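Teaching a planner about lids: adding hinged containers to your collision scene

Welcome back, everybody! If you followed the last tutorial you now have Lodorow planning around plain boxes and cylinders, and I hope you had as much fun as I did watching the arm swing politely around a cereal carton. This time we are going to do something a bit more grown-up and give the planner an object that changes shape, namely a container with a lid that rolls back into its own body. I've been putting this page off since April because the first way I did it was a mess, and I wanted to hand you the second way instead.

You'll need Lodorow with the Babaei scene plugin installed, a calibrated fixed camera, and a working gripper model. If your gripper model is still the bare bounding box from the first tutorial, please go back and swap it for the one with the separate finger links. We'll be working very close to a surface, and a box that swallows the whole hand will make every approach look like a crash.

Step one: build the container out of two parts

Open the scene file and make a parent object called bin. Under it, add a child called body and another called lid. The body is fixed. The lid gets a single rotating joint, and the joint goes at the side pivot, where the cover turns against the rim (my first attempt had it along the back edge, like a shoebox, and the simulated lid sailed up through the wrist). Set the lower limit to 0 for closed and measure the upper limit on your own container with a protractor or a phone app.

Don't fuss over the mesh. A domed lid can be made from a few convex slices laid side by side, and the checker runs through those a great deal faster than it does through a scan. My original scan had 3036 triangles in it and bought me nothing at all except a longer coffee break.

Step two: fit the pose from the camera

Now start the fitting tool and let it look for the rim. I say the rim on purpose! A shiny lid is a miserable thing to fit against, what with the highlights sliding around as the light changes, and depth readings over a glossy curve can come back with holes in them. The raised edge around the lid gives the fitter a nice long outline with a rounded corner to hang on to.
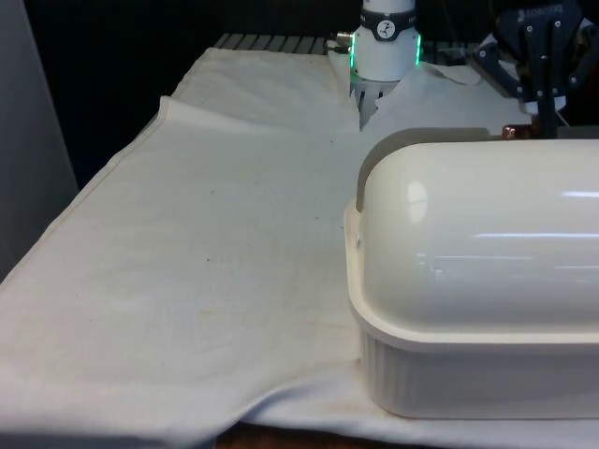
In the settings panel, switch the feature source from surface to contour, and then set the number of samples to 700. Fewer will do on a matte object, but I like to be generous with anything that reflects. Turn on "allow partial outline" too. It lets the fitter accept a container that runs out of the camera's view, provided it can still find one good corner, and Mahtab Yazdani, who wrote that part of the plugin over at Urkeck, tells me it is the checkbox people most often miss. I certainly missed it.

Run the fit 3 times without moving anything and compare the poses. If they jump around, mask out the brightest patches and try again before you go any further.

Step three: tell the planner what it may touch

By default every contact is forbidden. Open the contact table and allow fingertip against lid, and leave fingertip against body and everything against the wrist switched off. Then add the work surface as a thin slab. If you have a cloth down, raise the slab a little to cover the folds, or the planner will happily route a finger through a crease.

Step four: plan with the joint in both states

Request an approach with the lid closed, then set the joint to its upper limit and request the retreat. Run the pair 100 times in simulation at the Wultville speed preset, and look through the log for any line marked "state mismatch." Those mean the planner was still holding the old lid angle when it worked out the retreat. The cure is to call refresh_scene between the two requests, and to wait for it to return before sending the second one.

Once the log is clean, move to the real arm at the lowest speed you have, with your hand near the stop button. The finished scene file is in the downloads folder under bin_two_part, and the grasp for the lid's edge gets a page of its own next.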